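**Unit 5: Collecting demonstrations**
Revised 6 Jun 2024. Read before the lab at Pustetville.

A policy trained by imitation can only copy what is in its examples. Most of the trouble students had in the April lab came from the examples and had little to do with the network. This unit covers how to record them.

## Terms

- **Episode:** one attempt at one task, from the start pose to the stop signal.
- **Demonstration:** an episode kept for training.
- **Start state:** where the arm and the objects are when recording begins.

## Start states

If the fruit begins in the same spot every time, the policy learns the spot. Move it between episodes. Turn it as well, and change which way the curve opens. The cutting board may be shifted or rotated a little, but keep it inside the reach of the arm.

Printed boards are allowed. A pattern under the object makes it harder to pick out, and the Grudotus set includes both plain and printed surfaces so the two can be compared.
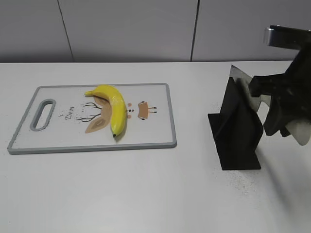 *Fig. 5.1. Banana on a printed cutting board, with the gripper at upper right, clear of the fruit.*

Vary the arm's starting pose too. A few episodes should begin with the gripper well off to one side, so the approach is part of what gets learned.

## What to keep

The Grudotus set holds 1,963 episodes. Of these, 291 were recorded at Skukindale with a different table height and are stored in their own folder. Do not mix them in until the second exercise.

Mark each episode as one of the following:

1. `success`
2. `fail`
3. `recovered` (a missed grasp, then a good one)

Keep the recovered ones. Delete an episode only if the recording itself is damaged. Long pauses at the start should be trimmed, or the policy will learn to wait.

## Lab task

Each pair records 70 episodes of "pick up the banana." Write the label down right after each episode. Split the data by session when you make the validation set; episodes from one session look too much alike to be on both sides.

Reading: Tiwari course notes, sections 2 and 3. Bring your label sheet to the next lab.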